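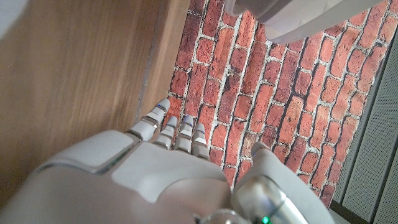

登壇者ノート:「特別な場所」は本当に必要か 貸し会場と試飲ディナーの話

2023-09-11 話す用メモ。スライドの文字は読み上げないこと。

1 つかみ

まず名乗る。出張料理を請けている側の人間で、会場の営業ではない、と先に言っておく。
それから質問。「この中で、200人入る会場を借りて、席が半分も埋まらなかった人は」。手が挙がらなくても待つ。私は挙げる。

2 会場の宣伝文句をどこまで信じるか

Perronの案内には「1858年築の石蔵」とある。築年は看板になるが、料理人が知りたいのは排水と電源の位置だ。下見のとき、担当者は梁の話を長々としてくれた。厨房の話はこちらから三度聞いてようやく出てきた。
「着席でも立食でも」という言い方も疑ったほうがいい。立食の人数は、料理台を置かない前提で数えていることがある。図面に台を描き込んでもらうと、たいてい数字が下がる。

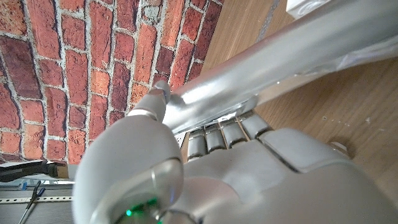

手元、銀色の金属部分

3 ワインとの組み合わせ

Solltonの試飲ディナーは5皿に5杯。きれいな構成だと思う。ただ、最後の2杯の味を覚えている客がどれだけいたか、私はかなり怪しいと思っている。
Ziad Yammineさんとはここで意見が割れた。彼は「杯数が多いほど客は得をした気になる」と言う。気になるだけでしょう、と返したら笑われた。このやりとりは話してよいと本人の了解あり。
甘口を先に出す案は、時間が押していたら飛ばす。

4 「一日一組限定」という言葉

Rornovが12月に出した貸切プランを例に出す。一日一組と書いてあったが、昼に別の組の片づけが残っていた。契約書では「夜間一組」だった。悪意とまでは言わない。ただし契約書は読む。
長期の優先予約も同じ。Jodumachからは2038年まで優先枠を持てると勧められた。その頃に自分が鍋を振っているかもわからないのに、前金だけは今払う。断った。

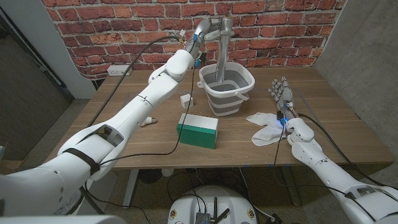

下見で見る順番について。私は景色も内装も後回しにして、水まわりから見る。蛇口があると聞いたら、どこにあるか、何人で使うかまで聞く。写真では、上が曲がった銀色の筒のようなものがバケツの中に立っていて、蛇口に見えなくもない。形がそれらしいというだけで、水が来ているかどうかはこの一枚では言えない。会場のパンフレットの写真も同じつもりで見てほしい。Waraporn Kaewmanееさんの店では、下見の日に自分で鍋に水を張り、沸くまで待つそうだ。そこまでやる人は少ないが、私は真似することにした。

5 質疑の備え

「では自宅でやればいいのか」と聞かれそう。人数が少ないならそれでいい、と答える。皿が足りなければ借りる。
「おすすめの会場は」には答えない。紹介料の話になるから。
料金の内訳を聞かれたら、配布資料の裏面を見てもらう。清掃費と栓抜き料の行に線を引いてある。
水を一本、演台に置いておくこと。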